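The robot at Sidanier has never been shown around the building. It learned to pick things up from people who walked about with a plastic gripper in one hand and a fisheye camera riding above it, grabbing whatever the day put in front of them.

That was the wager Wilma Kuipers made in October. Robot training had meant sitting someone at a pair of joysticks in a tidy lab for weeks, until both the operator and the lab were worn thin. Her group gave out hand-held grippers instead and collected 3,048 grasps, many from tables nobody had cleared first. The camera sees what the robot's own wrist camera will see later - two fingers, one object and a great deal of office.

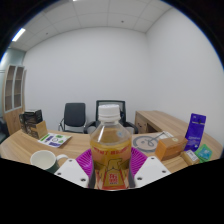

Rimantas Stankevičius remains unmoved by the clutter. People cheat, he argues: they have shoulders, they lean, they twist a wrist in ways no arm on the market can follow, and a fair share of those grasps must be useless to a machine bolted to a bench.

Kuipers agrees, a little too cheerfully for his taste. Her software throws out any motion the arm can't copy, and 675 recordings went that way. The rest trained a policy that was then sent to a kitchen in Nundville for 300 attempts at bottles it had never met. It failed 30 of them. Most of the failures involved clear plastic, which robots regard much as birds regard patio doors.

The next round will add lids. Stankevičius has asked to pick them.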